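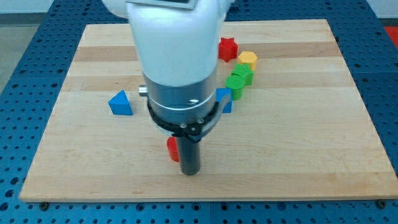 Veronika told me last week to give up on sorting toy blocks by color, because the kids never put them back that way anyway, and I've been chewing on it ever since. So I'm asking here before I go and buy another set of bins.

Setup: I look after the block corner for a small playgroup, ages 2 to 5. We have one big mixed lot of shape blocks – stars, hexagons, cylinders, triangular prisms – in red, blue, green and yellow. Close to 200 pieces, bought secondhand in November in one enormous bag. They used to live in four tubs, one per color. By snack time every tub is a salad. I spend about 24 minutes after each session picking greens out of the reds, and I would like my evenings back.

Do you sort by color, by shape, or just let it all go in one box? And does anyone put out only part of the set at a time? I've got a plain wooden board they build on and it gets crowded fast.
Reto Wallner

Young-sook Chae
By shape, and I'd never go back! Color seems easier for the little ones but it gave mine nothing to do once the tub was open (a tub of red things is just a tub of red things). With shape tubs they have to dig for the color they want, and that turned into half the game. Stars are the pain. They don't stack with anything, the points catch, and you end up with a tub that's mostly air. I gave the stars a wide shallow tray and put everything else in regular tubs. Cylinders need something with a lip or you'll be chasing them under the radiator.

For labels I traced around one block of each shape in thick marker and taped that on the front. Even the two-year-olds got it within a couple of weeks – well, most of them. The triangular prisms confused people because the outline depends on which side you trace. I used the triangle end.

As for the board, I'd put out 46 pieces, tops, and keep the rest in a closet. Swap when they get bored.

Wendelin Bühler
one box. life is short

Amândio Frade
I'm somewhere between the two above. We tried shape tubs with our group and it worked until the set grew, and then we had more tubs than shelf. Now I keep two: things that roll and things that don't. The kids find it hilarious to test which is which, and cleanup is quick because there's only one decision to make.

Second the bit about putting out fewer. I leave a small handful on the board before they arrive, with plenty of bare wood around it, and they start building straight away. When I tipped out the whole lot they mostly just swept it onto the floor.

One more thing, check the secondhand ones for rough edges. I went over ours with fine sandpaper on the star points and wiped them down afterward. Took me an evening and a half.

Reto Wallner
Thanks all. Going to try the rolling/not rolling thing first since I already own the tubs, and a tray for the stars. Veronika says she told me so, though I'm not sure she did.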